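Ticket 818 – Order totals wrong after import, then missing lines
Product: Ekach Stock and Orders
Customer: Mulness Books
Opened by: Anoma Gamage
Assigned to: Tomás Tierney
Priority: Normal, changed to High
Status: Closed

Anoma Gamage wrote:

Hello support team. We are a small seller of used and new books and we use Ekach for stock and orders. On Dec 22, 2018 I imported our new price list from a CSV file. The import finished with the green message and no errors. After this, every order which contains a set of books shows a wrong total. Single books are correct. For example, a set which should cost 31 dollars shows as 0.00 in the order, but on the product page the price is still 31. I have already logged out and in again, and I tried with another browser. The result is the same.

I did not change any setting before the import. The file has 4,000 rows. I can send it if you need it.

Tomás Tierney wrote:

Hi Anoma, thanks for the clear report. Please send the CSV, and also tell me these:
Which program did you save the file with?
Are the sets made as "bundle" or as "single item with note"?
Does a set made new today, by hand, show the right total?

Anoma Gamage wrote:

The file is attached. My answers:
I saved it with a spreadsheet program, with comma as separator and UTF-8.
The sets are bundles. Each one has a parent SKU and the child SKUs under it.
I made a new bundle by hand this morning, with three books. This one shows the right total in the order.

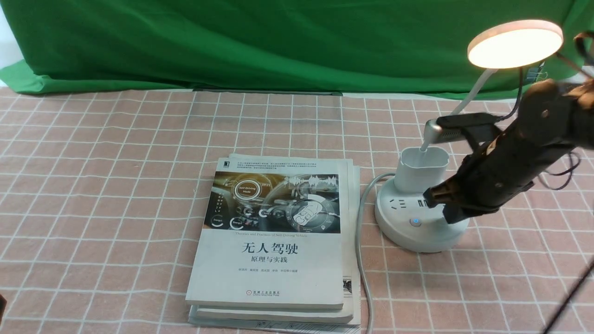 The test bundle, three books.

So the problem is only with bundles that existed before the import. I also noticed one more thing. When I open an old bundle and press Save without changing anything, the total becomes right. But I have 200 bundles and I do not wish to open each of them if there is another way.

Tomás Tierney wrote:

That last detail helps a lot. It sounds like the bundle price is stored in two places and the import refreshes only one of them. Pressing Save writes both. I am moving this to High and asking Hidayah to look at the import log.

Please do not run the import again for now.

Hidayah Yeoh wrote:

Looked at the log and the file. The parent SKUs of the old bundles start with zeros (0047-B and similar). In your CSV the zeros are gone, so 0047-B arrived as 47-B. The import did not find 47-B and made a hidden draft product with no price. The order page then picked the draft. Your handmade bundle starts with a letter and was never in the file.

Anoma, could you check if you see drafts under Products – Filter – Hidden?

Anoma Gamage wrote:

Yes, I see them. I did not know that this filter exists. They all have the name "Untitled" and the SKU without the zeros. Our colleague Nikau Hinds made the price file and he remembers that he used a "clean up" function on the SKU column. He thought it only removes spaces. He says sorry.

May I delete the drafts by myself?

Hidayah Yeoh wrote:

Please wait. Some drafts are already linked to open orders, and if you delete them the order lines will go too. I will prepare a merge.

Anoma Gamage wrote:

I am afraid I have read your message too late. I had deleted one page of drafts already. Now several open orders have no lines at all – the customer name is there, and the shipping, but no books. I am very sorry. I should have waited for the answer before I touched anything. Can they be brought back?

Tomás Tierney wrote:

No harm done, they can. Deleted drafts stay in the bin until they are emptied. I restored them from our side. Please open any of the affected orders and confirm that you see lines again.

Anoma Gamage wrote:

I confirm. The lines are back, still with price 0.00 as before.

Hidayah Yeoh wrote:

Merge is done. Every draft was joined to its correct parent SKU and the prices were calculated again. Please check the open orders before you send invoices.

Anoma Gamage wrote:

I checked all the open orders together with Nikau, and the totals are right. Our next price list comes in May. Is there a setting so that the import refuses unknown SKUs?

Tomás Tierney wrote:

Yes. Go to Settings – Import – Unknown SKU and choose "Stop and report". Keep the SKU column as text in the spreadsheet before you save. I have also sent a request to our developers to show a warning when an import makes new drafts. Closing this one, but you can reply here to open it again.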